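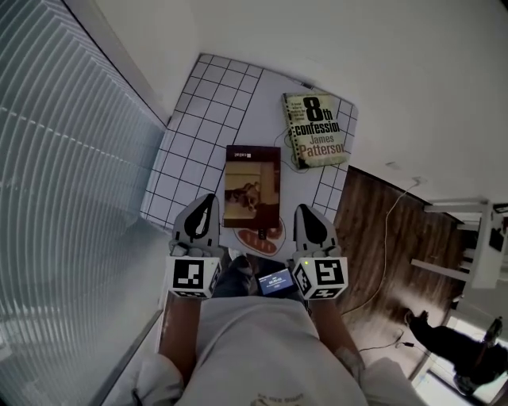 A James Patterson paperback, a smaller brown book and a plate.

Well, friends, the chimney swifts are back over Plaltden! I was on the porch at suppertime with a glass of tea and heard that quick chattering before I saw a single bird, and then there they were, looping over the old Frimpong feed store like they'd never left. I hollered for my husband, who came out with the dish towel still over his shoulder. We stood in the yard until it got too dark to see them.

If you haven't watched swifts go to roost, please treat yourself. They circle the chimney in a big loose ring, the ring gets tighter, and then one drops in, and another, and pretty soon they're pouring down like smoke going the wrong way. A swift can't perch on a wire the way a swallow does. Its feet are made for clinging to something upright and rough, so a brick chimney suits it fine and a shiny metal liner doesn't suit it at all.

Floarea Surdu called the next morning to tell me she had them too, out on the Brulia road. Hers came in over the pond, dipping down for a drink on the wing, and she said they beat her barn swallows home by two days. She has kept a bird calendar on the inside of her pantry door for years and I would trust it over anything on my phone. Her hummingbirds were a little behind, but she put the feeder out anyway. She wants everybody to know that plain white sugar and water is all you need, one part sugar to four parts water, and please leave out the red dye.

The big news is the tower. Štefánia Ondrejka has wanted a swift tower at the Wusurley picnic ground ever since the school tore down its old boiler chimney, and this spring it's up! It stands just past the horseshoe pits, 12 feet of rough-sawn lumber on a concrete footing. The lumber and hardware came to $300, and her nephew hauled the lot out there in his stock trailer. The inside boards are grooved so the birds have something to hang on to. I stuck my head in the bottom before the floor panel went on and it smelled wonderful, like a cedar closet.

Don't be let down if it sits empty the first year. Swifts are faithful to the places they know, and only one pair will nest in a tower at a time, though they may let a few unmated birds stay over as company. Fall is when a good chimney really fills up. Last September a crowd of us brought lawn chairs to the feed store and Štefánia clicked off every bird on one of those little hand counters. She got 2,104 in one evening, with the last one going in at 7:50. I had guessed 60, which tells you why I'm not the one holding the counter.

A few of you have asked what to do about birds in your own chimney. If you hear a rumbling like far-off thunder in June, that's likely the parents coming and going, and later on you'll hear the babies begging. Keep the damper closed and let them be. The young ones are gone before you'd want a fire, and you can have the chimney swept once they've cleared out. The nest is a small half saucer of twigs stuck to the wall with the bird's own spit, and it's against the law to take it down while it's in use.

Other sightings this month: an indigo bunting at Floarea's thistle sock, a pair of wood ducks on the creek below the Brulia bridge, and a great crested flycatcher yelling its head off behind the post office. Somebody left me a note about an orange bird at the cemetery, no name on it. Was it an oriole? Please call me, I'm dying to know!

We'll meet at the new tower at 7:30 in the evening all through May, any night it isn't raining. Park on the gravel side and bring a jacket - it cools off quickly down by the water. Štefánia has 40 copies of her swift leaflet left and will have them in a coffee can by the gate.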